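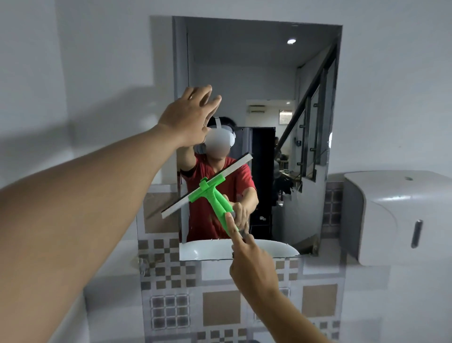
읽는 시간 3분

욕실 거울 물때 얘기 좀 길게 씁니다. 7월에 이사 온 집이 물이 센 동네라 두 달 동안 이것저것 해봤습니다.

처음엔 유리세정제만 뿌렸습니다. 손자국은 지워지는데 하얀 점은 그대로 남습니다. 하얀 점은 물속 칼슘이 마르면서 굳은 거라 산성으로 녹여야 합니다.

구연산은 물 한 컵에 한 작은술. 진하게 타면 빨리 될 것 같아서 세 배로 해봤는데 차이를 모르겠고 냄새만 올라옵니다.

뿌리면 흘러내려서 소용이 없습니다. 키친타월을 거울에 붙이고 그 위에 뿌리세요. 15분 두고 떼면 됩니다. 오래된 자국은 두 번 반복.

주의할 점. 거울 가장자리에는 산성 용액을 오래 두지 마세요. 뒷면 은막이 상하면 검은 얼룩이 생기고 그건 못 지웁니다. 전에 살던 집 거울이 아래쪽부터 그렇게 됐습니다.

락스랑 절대 같이 쓰지 마세요. 같은 날에도 안 씁니다. 저는 곰팡이 청소는 목요일, 거울은 주말로 나눠 놨습니다.

대리석 상판이면 구연산이 튀지 않게 수건을 깔아야 합니다. 우리 집은 인조대리석인데도 그냥 깝니다.

다 닦고 나서가 더 중요합니다. 샤워 끝나고 스퀴지로 위에서 아래로 한 번씩 내리고 날 끝은 매번 마른 천으로 닦습니다. 천을 안 쓰면 줄이 생깁니다.

스퀴지는 날이 거울 폭의 절반쯤 되는 게 편했습니다. 너무 길면 수전에 걸립니다. 고무날이 갈라지면 손잡이 멀쩡해도 바꿔야 합니다.

Lollura라는 동네 생활용품점에서 교체용 날만 따로 팔길래 2개 샀습니다. 하나는 아직 안 뜯었습니다.

극세사 천은 섬유유연제 넣고 빨지 마세요. 물을 안 먹습니다. 저는 이걸 모르고 천이 불량인 줄 알았습니다.

김서림 방지제는 Bilta 제품을 써봤는데 사흘 정도 갔습니다. 주방세제를 한 방울 펴 바르고 마른 천으로 닦아내도 비슷하게 갑니다. 굳이 다시 살 것 같지는 않습니다.

Viorica Olteanu 님이 치약은 어떠냐고 물어보셨는데 비추합니다. 연마제 때문에 잔기스가 납니다. 수전에도 저는 안 씁니다.

Lucian Preda 님 질문. 식초도 됩니다. 물이랑 1대1. 냄새가 하루 가서 저는 구연산으로 갔습니다.

샤워부스 유리도 같은 방법인데 면적이 넓어서 키친타월이 많이 듭니다. 랩으로 덮으면 덜 마릅니다. 아래 실리콘 쪽은 칫솔로 따로 했고 아직 다 못 했습니다.

환풍기는 샤워 후 한 시간 더 돌립니다. 문도 조금 열어 둡니다. 환풍기 커버 청소한 건 내일 따로 올리겠습니다.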